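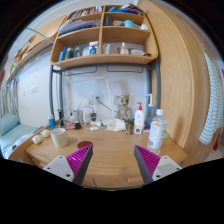 My desk as of this morning

Posted by plidau_67
6 May 2024

Moved the desk to the back wall over the weekend and I'm trying to decide whether to oil the top or leave it alone. It's light wood, no idea what was put on it before I got it. Cups leave faint rings if I forget the coaster. Has anyone used Batach oil on a work surface? The hardware shop has the small tin for $59.

Skemus
Used it on a kitchen bench. Two thin coats, wiped back after 15 minutes. It went a fair bit yellower than I wanted. If you like the pale colour, don't.

nia.humphreys
Disagree with Skemus. Mine hardly changed colour and that was three coats. Depends on the timber. Test it on the underside first and leave it a week before you judge.

Skemus
Underside has never seen sunlight so it won't tell you much about the top.

nia.humphreys
It'll tell you if the oil soaks in or sits there. If it sits there you've got varnish and you'd be wasting $59.

oldpolák
Put a drop of water on it. Beads up, it's sealed. Sinks in, it's bare or worn through. I'd sand with 180 then 240 and use a water-based clear. Oil needs redoing every year and you have to clear everything off each time. I got sick of it.

plidau_67
Water beaded near the wall and soaked in along the front where my arms go. So half and half I suppose.

oldpolák
Then it's worn varnish. Sand the lot. Oil over the top of that will come up patchy.

Shuk-fan Chien
I had the same wear on mine and only waxed the front strip. Took 19 minutes including finding the rag. Still fine, though I do it again every June. Sanding a whole desk is a big job if you don't have a garage – the dust gets into everything.

Skemus
Wax won't stop rings.

Shuk-fan Chien
No, but a coaster does.

plidau_67
Leaning towards wax for now and sanding when the weather warms up. Does it matter which wax? I've got half a tin of furniture polish under the sink.

nia.humphreys
Check it for silicone first. If there's any in it, nothing you put on later will stick properly.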